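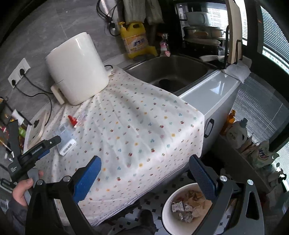 Cloth on the Table: How Families in Our Neighborhood Choose, Use and Keep Their Tablecloths

Project report by Anitha Bhat and Buppha Saengthong
Home Textiles and Everyday Life, second year
Project guide: Geetha Sastry
Submitted Aug 30, 2019

Why we picked this topic

When our class was asked to study one household textile, most of our friends went straight for curtains or bed sheets, and we very nearly did the same. Then one evening Buppha's grandmother opened the bottom drawer of her cabinet to look for a candle, and out came a pile of tablecloths that none of us had seen in years, each one with a story that took longer to tell than dinner took to eat. By the time we got to the plain yellow one from her sister's engagement, we had our topic.

We wanted to find out where people's tablecloths come from, when they get used, how they are washed, and what happens to them when they are too worn for guests. We also wondered whether people our own age care about them at all. (Some of them do, very much!)

How we did it

We wrote a two-page questionnaire in May and tried it out first on our own families, who had plenty to say about the wording. After that we visited 23 homes in the streets behind the college and talked with whoever was willing to sit down with us. The visits were meant to last twenty minutes, and very few of them did. In each home we asked to see one cloth the family used often and one they kept aside, and we asked the same questions about both.

Across all the homes we recorded 439 cloths in our notebook. That includes table runners and tray cloths, which we argued over for a while before deciding to let them in. We left out napkins and placemats.

Where the cloths come from

Gifts came first by a long way. People told us about weddings, housewarmings, and aunts who travel with a suitcase half full of linen. The next largest group was bought at the weekly market, and after that came cloths sewn at home from dress fabric or old sheets. Only a small number had been bought new from a big store.

Mrs. Vimala Salian has made every tablecloth in her house. She buys printed cotton by the length and hems it herself on a machine that belonged to her mother, and she showed us how she folds the corners so they lie flat. We each tried one. Mine came out all right and Buppha's is best not discussed.

Prints and colors

Small prints were much more popular than large ones, and flowers and fruit were the clear favorites. When we asked why, the answer was nearly always practical - a busy print hides a tea stain until wash day. Plain white was kept for religious holidays and important visitors. Several people said they liked a cheerful cloth in the kitchen because that is the room where they spend the early morning, and it is nice to have something bright to look at before anybody else is up.

Stripes and checks were more common in homes with young children. We don't have a good explanation for this and would like to look into it further.

Washing and stains

Turmeric was named as the worst stain in almost every home, followed by beet juice and candle wax. The remedies we collected don't agree with one another at all. Lemon and sunlight was the favorite, and Raghavendra Kamath, who ran a laundry for 26 years before he retired, also recommends it for white cotton. He warned us to test colored prints on an inside corner first and to keep hot water away from any fresh stain until it has been rinsed in cold. For wax, he lets it harden, lifts off what he can with a blunt knife, and irons the rest into brown paper.

What happens to old cloths

Hardly anything was thrown out. Worn cloths were turned into dust covers, aprons, bread wraps and finally cleaning rags. One family had cut theirs into squares for a quilt that is still not finished, and we were allowed to sew on a patch each.

What we would change

Our questionnaire was too long, and question nine confused everybody, including us. We also visited only on weekday afternoons, so we mostly met the older members of each household. If we did this again we would go in the evenings too, and we would ask about smell and touch, which people kept bringing up on their own.

Thanks

Our thanks go to Mrs. Sastry for her patience with our drafts, to every family who opened a drawer for us, and to Buppha's grandmother, who has asked for a copy of this report in large print.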